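From: Lauri Jääskeläinen
To: cell-practice list
Date: July 1, 2020
Subject: Re: draft 3, starting conditions for sorting tasks

Hello all,

Thank you to Nuria for sending the new draft. I have read it two times and I have comments on the part about the table and the bins. I quote first the paragraph I mean.

Nuria Araya wrote:
> Before each run the operator shall check that the work area is in
> its starting condition. The target container shall be empty and the
> source container shall hold the objects named on the task sheet.
> The table shall be clean. Mesfin asked if we must define "clean"
> and I said no, everybody knows what clean means. If you do not
> agree, please write a sentence that I can paste in.
> Robel would also like a rule for soft objects, but I do not know
> how to write it without making the sheet two pages long.

I do not agree, so I try to write the sentences.

With a rigid part, "in the source container" is enough for most purposes. With cord it is not enough. Two cords can be both inside the bin and still be one object for the gripper, if a loop of one goes through a loop of the other. Then the run is logged as a double pick, and at Retby we had long discussions if this is a fault of the grasp or a fault of the preparation. In my opinion it is preparation, and the sheet must say so.

The wrist view is the best place to check this, and it should be checked with the fingers open and before the first descent. The cord task with the yellow bin and the steel tray is a good case to test the wording on:

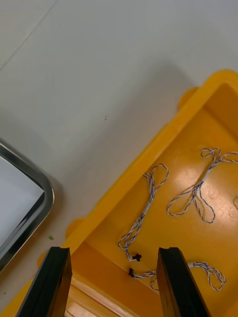

Proposed text for section 2

2.1 Containers. The tray is empty. The bin holds only the objects on the task sheet. Both stand apart, with table surface between them, also at the tabs of the bin if it has tabs.

2.2 Soft objects. Each cord lies on the floor of the bin and does not hang over the rim. Cords may touch, but no cord may pass through the loop of another. Loops and tangles within the same cord are allowed and shall not be combed out by the operator, unless the task sheet asks for it. If the cords have a knot or a stopper, the two ends with knots should not lie so near that the fingers can close on both. In the view above the two black ends are close together beside the right finger. With my wording the operator would separate them and look again. I would like to hear if others find this too strict.

2.3 Table. "Clean" means that there is nothing on the table which the gripper can pick or push. Small specks, like the dark ones and the green one in the same view, are permitted for handling runs. For runs where the vision is measured they shall be wiped away. A seam between table panels is not dirt and needs no note.

2.4 Light. Glare on the floor of a container is noted in the log but does not stop the run, if every object can still be followed by eye from one end to the other.

I think this fits on one page if we delete the old table of abbreviations.

One more question, to Tekle. In the Stoveck sheets the operator signs for the starting condition once in the shift. Last December we repeated 67 runs in the Flidar cell, and in 14 of them the starting condition was not as written. A signature once in the shift would not have caught these. I propose a check at every reset, with no signature, only a mark in the log. Can you accept this for your cell?

I am not sure about the word "tangle". In my language we have one word for a thing that is knotted and another for a thing that only lies in a messy way, and the rule depends on the difference. If a native speaker has a better word, please correct me.

With best regards,
Lauri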